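Nolix Wool Dryer Balls, Set of 6
Home > Laundry > Drying > Nolix Wool Dryer Balls

In stock. Ships from Plarncombe in plain brown paper, tied with string.

If you have ever pulled a load of towels out of the dryer and found them stiff on the outside and still damp in the middle, you already know why we started making these. Our dryer balls are solid wool all the way through, felted until they are good and firm, and they do the same simple job your grandmother's did (if she had a dryer and a spare ball of yarn, anyway). They tumble around between your sheets and shirts, keep things from wadding up into one big lump, and let the warm air get to all of it.

We make them in two finishes. Cai is the natural one, a soft cream that comes straight off the sheep with nothing done to it but washing and carding. Zemach is the dark one, a mix of brown and charcoal fleeces, and it's the one I use at home, mostly for the reason that we have a black dog and a lot of dark jeans. Both finishes are the same size and weight and work the same way, so please just go with the color you like!

What you get
Six wool balls in a cotton drawstring bag
A care card
Finish: Cai (cream) or Zemach (dark)
Good for up to 500 loads with ordinary use

How to use them
For a small load, three is plenty. For a full load, or anything bulky like a comforter, toss in all six. There's no need to warm them up or wet them first, and you can leave them sitting in the dryer between loads, where they'll be perfectly happy. If your winter clothes tend to crackle and cling, try taking the load out a few minutes early. Most static comes from drying things too long, and synthetic fleece is the worst offender in our house.

Some customers like to add a few drops of lavender oil. That's fine, but let it soak in for 20 minutes before you start the machine, and keep it to a drop or two per ball. Never pour oil on them right before a hot cycle, please.

Looking after them
New balls shed a little fuzz in the first few loads and then settle down. They will pill over time and start to look like well-loved sweaters, and this doesn't hurt how they work. Every few months, or whenever they seem a bit tired, put them in an old stocking, wash them hot with your towels, and dry them on high. They come out tighter and fresher. When one finally gives up, unravel what you can and put it in the garden for the birds, or tuck it into the bottom of a flowerpot.

A note on stock
We ran out of Zemach in December and I am sorry to everyone who had to wait. The new batch is in as of January 2025, with 350 sets on the shelf, and the bags are now a slightly heavier cotton with a better cord.

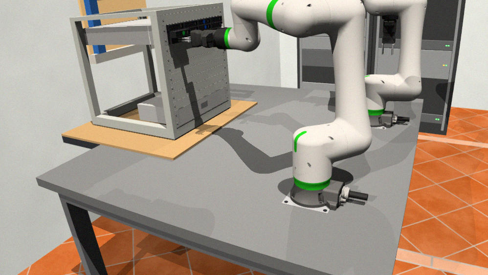
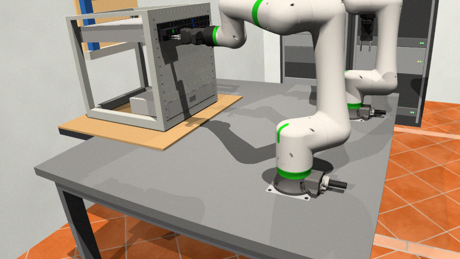
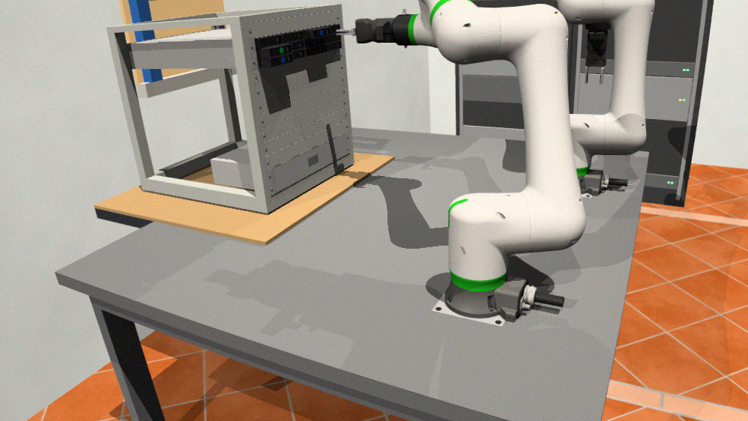 Will the dark ones leave color on my white sheets?
The Zemach balls aren't dyed, so there is no color to run, but they can leave a stray dark fiber or two on pale fabric while they are new. If you wash a lot of whites, the cream Cai set is the easier choice.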